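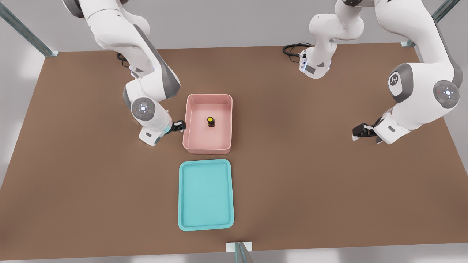
New floor and painting in a small daycare: close completely or work in two halves?

2 min read

Kita

We run a small daycare in a rented building, 137 square meters. In January the old vinyl floor must go out and two rooms will be painted. The contractor offers us two ways. Either we close for the whole job, or he does one half, we move the children over, and then he does the other half. The second way is more expensive by 1141, but the parents would not need to look for another place. Has anybody done it in halves? I am worried mostly about the dust and the smell. Also, does the building office need to know, if no walls are changed?

Plimodano

We did it in halves, in an after-school center. It was possible, but I would not choose it again with very small children. Ask the contractor to write in the contract how he will close off the work side, and who cleans the corridor every evening. In our case this was only spoken, and we cleaned it ourselves. Old vinyl can have asbestos in it or in the glue, so have it tested before anybody lifts it. About the permit: for us painting and flooring did not need one, but our licensing inspector wanted a letter before the work, with a plan of the rooms in use. Call both offices, the rules are different in each town.
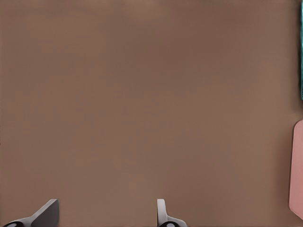
Plain brown tabletop

Please also check your fire exits. When half of the building is closed, one exit can be behind the plastic sheet, and then you may not be allowed to open at all.

Lokach

Close it. We had 67 children in the building with drilling next door and it was terrible for everybody.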